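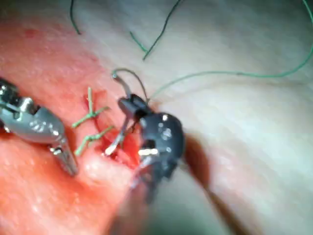

Silver instrument with its jaws closed, black gripper alongside.

How to Re-Wax a Canvas Duffel

Posted by Beca Cadwaladr in Care & Repair

Quick one before the fall orders start. We get the same email every July from people who pulled their duffel out of the closet and found pale creases all over it. Wax has worn off. Easy fix, one evening of work plus a couple days of leaving it alone.

I did mine on a Rilley 21 inch in olive, item 523 in the shop. Same steps for any waxed cotton bag, the tool rolls too. Not for nylon. Not for the coated polyester ones. If you're not sure what you have, look at the tag sewn inside the main pocket. No tag? Scratch a hidden spot with your fingernail. Waxed cotton leaves a lighter line that fades when you rub it with your thumb.

What you need

Tin of Gittins canvas wax, the plain one. The dark one will shift the color, more on that below
Stiff brush, dry
Soft sponge
Cold water
Hair dryer. A heat gun if you really know what you're doing
Old cotton T-shirt cut into rags
Cardboard or newspaper for the table
Painter's tape, optional, for leather trim

One tin does a duffel with some left over. If yours is the big cargo size get two, you hate to run out with one end panel to go.

Step 1. Empty it

Everything out. Check the end pockets, and the flat one under the base board. Pull the base board too if yours comes out. On the Rilley it slides out from the left once you undo the snap. Take the shoulder strap off and put it somewhere you'll find it.

Turn the bag inside out over a trash can and shake. Sand in the corners is what eats the seams, so get it all. Vacuum with the narrow nozzle if you camp at the beach.

Step 2. Brush and wipe

Dry brush first. Go with the weave, then along the seams. Mud comes off a lot better dry, so if it's fresh leave it till tomorrow.

Then sponge with cold water. Cold only. Warm water and soap both strip wax, and a washing machine will finish the bag off for good. For a greasy spot, use a dab of Vatis saddle cleaner on a damp rag, rub in small circles, wipe with clean water. Expect that patch to look dull afterward. You're about to wax it anyway.

Hang it up by one handle and let it dry all the way. Overnight at least, longer in a damp basement. Wax on damp canvas traps the water and you'll get mildew, the black speckly kind that never comes out.

Step 3. Tape and test

Tape off leather handles and the zipper teeth. I skip the tape on zippers and just go careful, Hefin Wynne in our repair room tapes everything and his do look neater. Your call.

Do a test patch on the bottom of the bag. Small bit of wax, rub in, heat, let it cool. Check the color in daylight. Canvas always goes darker after waxing and it mostly stays that way. Olive goes toward forest, tan goes toward a sort of peanut brown. If you hate the test patch, stop there, it's only the bottom.

Step 4. Soften the wax

Set the tin in a bowl of hot tap water with the lid off. Don't let water get over the rim. Leave it 5 minutes. You want it like shoe polish, something you can pick up on a rag. Liquid is too far – it soaks in fast and leaves blotches. If it went liquid take it out of the bowl and wait.

No microwave please. The tin is metal!

Step 5. Rub it on

Start with one end panel. Work a patch the size of your hand, then the next one over. Thin. Thinner than you think. Press into the weave with the rag wrapped round two fingers, and use short strokes.

Seams want extra. So do the fold lines and the spot where the strap rubs. Run a bit along the stiching with a fingertip, front and back if you can reach.

Skip these:

Inside of the bag, it'll get on your clothes
Webbing straps
Hook and loop strips
Any printed logo, wax makes some inks go cloudy
The mesh pocket

Finish one whole panel before heating. It will look streaky and awful. Keep going.

Step 6. Heat it in

Hair dryer on high, held close, moving all the time. The streaks melt and sink and the canvas goes shiny for a second, then matte. Wipe any puddles with a clean rag while it's still warm. Puddles that set go white and flaky, and then you have to melt them all over again.

With a heat gun use the low setting and keep it well back. Scorched cotton is brown and weak and there is no fixing it. Keep it away from plastic buckles whatever tool you use. They warp.

Open a window, the smell isn't bad but it hangs around.

Step 7. Next panel, and so on

Same again, panel by panel. Ends, sides, top flap, bottom last. I put a heavier coat on the bottom as it gets dumped on wet pavement more than any other part.

One coat is enough for a yearly touch-up. A really dry old bag might want another. Let the first one cure before you decide – people always over-do this and end up with a sticky bag that picks up dog hair.

Step 8. Let it cure

Stuff it with newspaper so it holds its shape, hang somewhere with air. 3 days. Not in the sun, not by the radiator. It'll feel a bit tacky on the first day and that's fine. Still tacky at the end? Too much wax. Hit it with the dryer again and wipe hard with a dry rag.

Then base board back in, strap back on, done. Keep it off light car seats for the first week or two.

Checking it worked

Flick some water on the side. It should bead and roll. If it sits there and makes a dark spot you missed a bit, so warm that area and add some wax. No need to redo the panel.

Things people ask

Can I use candle wax? No. Goes brittle and cracks at the folds.

Can I use the Jekirar spray in place of the tin? It's made for synthetics. We sell it for tents and rain covers. On waxed cotton it just sits on top and peels.

My bag has mildew already. Brush it off outdoors, wipe with white vinegar and water, dry it in the shade, then start at step 2. The smell usually goes. The marks may not.

How often? Look at the creases. When they stay pale after you rub them with a warm hand, its time. Once a year for most folks, twice if the bag lives in a truck bed.

Will you do it for me? Yes, if you bought the bag from us. Send it empty and dry to the repair room, with your order number on a note inside. Hefin does them in the order they come in, and the line gets long after September. Please take the strap off first, we don't wax straps and they just get tangled up in the box.

Next guide is replacing a zipper pull without taking out the whole zipper. Should be up soon.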